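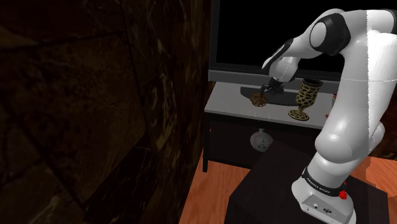
Issue 4, page 2

Progress report: Maternal and paternal lineages in the Dallow valley cemeteries

Prepared by Mareike Ruppert for the Mansour Fund, Wed 23 January

Sampling is complete at both cemeteries. The Matuvwood site gave 379 individuals with at least one petrous bone or molar suitable for drilling. Trirby gave fewer, and the upper rows there remain closed to us until the drainage work ends in June.

Sequencing of the Matuvwood material is well advanced. Mitochondrial genomes are being called at a minimum mean depth of 4x, and libraries below that are held for a second round of capture. Contamination estimates were made from heterozygous calls on the mitochondrial genome and, in males, on the X chromosome. Libraries that failed either test have been dropped from the kinship analysis but kept in the sample register.

The Y-chromosome panel now covers 1,788 informative sites. Dalia Ezzat rebuilt it in the autumn after the first version resolved the deeper branches poorly. Most males at Matuvwood fall on two closely related branches, while the maternal lines are much more varied. This pattern fits a community where women moved at marriage and men stayed — but a small founding group of men could produce the same result, and we do not yet separate the two.

The reference set for comparison holds over 3,352 published genomes. Metadata for the older entries is uneven, and burial dates are missing in places.

Spending is within budget except for radiocarbon dating, where the laboratory raised its price per sample. We ask to move the unspent travel money to that line.

Next period: second capture round, dating of the Trirby lower rows, and a draft of the kinship paper.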